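4.2 Placing the raised shelf and sorting the tableware

Applies to the Poter perforated shelf, part no. 3909. Clear the tabletop before starting. The shelf stands on the bare surface without fixings.

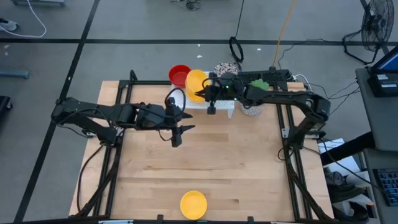
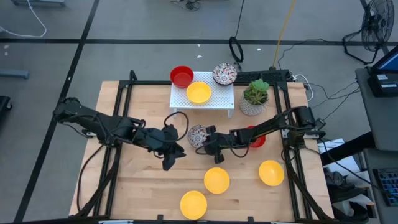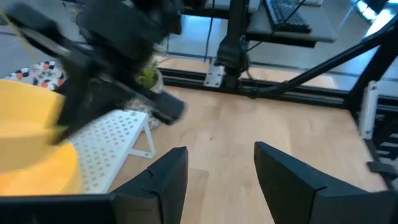
Sorting is done by colour, with yellow pieces placed last. Choose a spot for the shelf towards the back of the table, leaving the front half free for pieces waiting to be sorted. The white perforated top must face upwards, as it does in the first two views. A potted plant may stand nearby; in the second view it is to the right of the shelf.

1. Open out the legs and set the shelf down.
2. Press lightly on each corner. If it rocks, turn it and repeat.
3. Place the red pieces at the back edge.
4. Place the patterned pieces next.
5. Place the yellow pieces in front.

NOTE: Plates are kept on the tabletop. Do not lean them against the legs.

CAUTION: Leave a gap of 13 mm between pieces. Do not stack more than 2 bowls on the shelf.

For cleaning the perforated top, see page 49.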